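Speaker notes: Two arms, one red shirt
Robotics Club evening at Rondby, March 2022

Slide 1. Before the good part

Say hello, keep it short. The students will talk about how much they learned. I was asked to talk about the project, and I have doubts about the project.

The pitch in December was a laundry helper. Two arms, clothes in, folded clothes out. The club named it Voton and made stickers before there was any code. What we have is a bench setup that picks up cloth and sometimes puts it where we wanted.

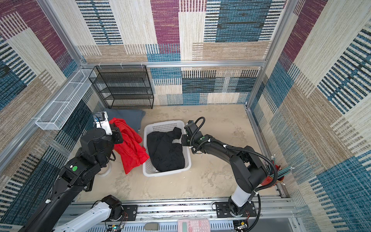
Why clothes and not blocks?
Because blocks were last year's project, and the club was bored with them. Cloth has no fixed shape, so every grasp is a new problem. I would have kept the blocks one more term.

Slide 2. What the log says

We logged 3286 grasp attempts. Big number, people will nod at it. Point out that an attempt is just the gripper closing. It says nothing about a fold. The students counted 164 finished folds, and I'd argue with a few of those.

Mention that the red one and the black one behave differently. Don't guess why. We haven't tested it properly.
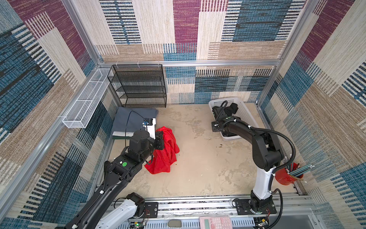 Slide 3. The wrist camera

The Gosselin team told us a wrist view would fix everything. It fixed some things. Up close, red is red is red, and picking out an edge from a crease is hard for me, never mind the software.

Pause on this one. Ask the room where they would grab.

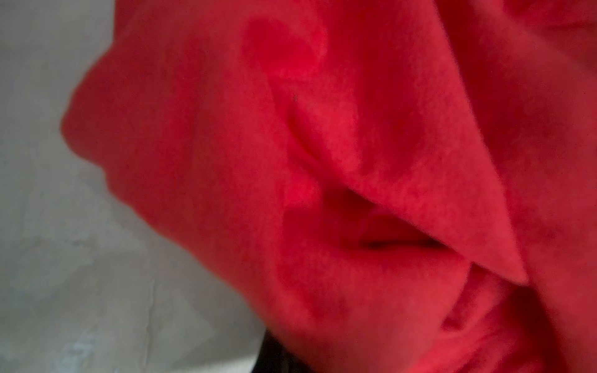
Slide 4. Folding, or what we call folding

The plan is sleeve, sleeve, then bottom to top. Getting the shirt flat first eats most of the time. On bad days a student flattened it by hand and the run still went in the log. That has to stop, and I will say so with them sitting in the front row.

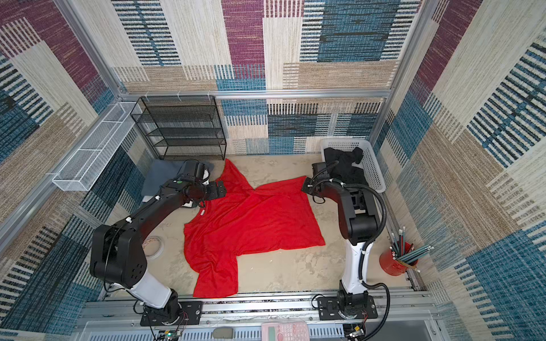
Both arms at the red T-shirt, wrinkles included.

If someone asks about Nutel: they offered to judge the demo, they did not pay for it.

Close with the ask. Four more weeks of bench time, six students, same shirts. I'll support it if we write down what counts as a fold before we start.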